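Wednesday was finger day. Leonie and I have been going back and forth over fingertips since October, and I finally got the ribbed orange ones onto the white gripper. I like them a lot! They have a thin black pad on each inner face, and on my arm that makes all the difference with flat, slippery stuff (my old bare ones dropped the green ring 17 times out of 31, ouch).

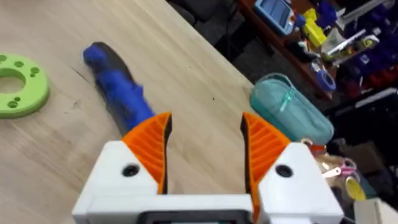 Orange tips, black pads, green ring waiting its turn.

The wrist view is my favorite for lining up, but it's hopeless for judging height – for that I keep flipping over to the fixed camera, where both arms show up. Korkor swears by the fixed one alone. I'm not there yet.

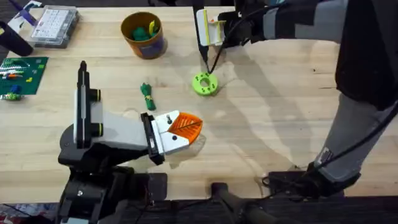 Both arms over the table, with the left one holding the orange leaf.

Next up is the controller from Sterneck, if it ever gets here.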